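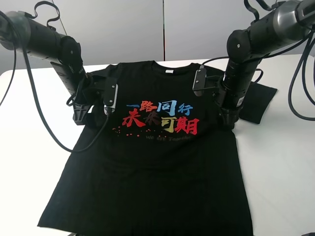 Trincombe Film Song & Dance Club — Members' Help Board

How do you cut a long Hindi film number down for the stage?

chaiandcues
Apr 16, 2019

Hello everyone, and sorry in advance, I do go on a bit. Our little group has been given a slot at the film night in Grollton this May and we're over the moon! We've picked a big wedding song from the nineties, the kind where the whole village turns up by the second verse and there are three costume changes before anybody sits down. Everybody loves it, my mother cries at it, and it runs nearly seven minutes. Our slot is four.

I've tried cutting it twice on my laptop. The first time I took out the middle verse and you could hear the jump from across the room. The second time I faded it out early, and we lost the drum section at the end, which is the part people will be waiting for. There are 16 of us and half have never been on a stage before, so I don't want to teach them one version and then change it on them three weeks later (I did that once with a qawwali and I'm still hearing about it).

Is there a sensible way to decide what goes? And do I need a real sound person for this, or can a patient amateur manage it? They've told me 177 tickets are gone out of 200 already, so you can imagine how I'm sleeping.

ghungroo_gran

Oh, congratulations, that's a lovely night and the Grollton crowd is very kind to beginners. I've been cutting songs for our group for years, with no training whatsoever, so yes, a patient amateur can manage it.

Start with the ending. Your drum section stays, so write down how long it is and take that off your four minutes. Then keep the opening — people want to recognize the tune and have their little gasp. What's left over is your middle, and for a song like yours it's usually one verse and one chorus. I'd keep whichever verse has the words your dancers like acting out. Beginners are so much better when they've got a story to tell with their faces!

As for the jump, I'd guess you're cutting where the singer stops. Try cutting on the beat instead, right on the first strong drum hit of a line. Tap the table while you listen and count your eights. If you leave out whole eights, the feet never notice. Then put a very tiny crossfade over the join, and listen on headphones first and then on the worst speaker in your house. If you can still hear it, move the join into an instrumental bit where the flute or the strings are doing most of the work.

One more thing and then I'll stop. Don't teach a step until the music is locked. Play the cut for the whole group, let them grumble, make your changes, and save it under a name nobody can confuse with the old one. At our Cakley show we had 2 files both called "final" and the wrong one got played. We smiled a great deal.

puma_on_tabla

just speed it up a bit lol

Okay, slightly more useful: 3 or 4 percent faster is hard to spot and it buys you a few seconds. Past that the singer sounds like a cartoon, and your newer dancers will be chasing it. I wouldn't use it for anything except squeezing in the last bit.

Also ask the organizers whether the four minutes includes walking on and off. Ours did. With 16 people that adds up fast.

chaiandcues

Thank you both, so much! I hadn't thought of working backward from the drums. I tapped it out on the kitchen table this evening and the second chorus lifts out beautifully if I go in on the flute part. I'm at four minutes and nine seconds now. I've written to ask about the walking on, and I'll post again when I hear back.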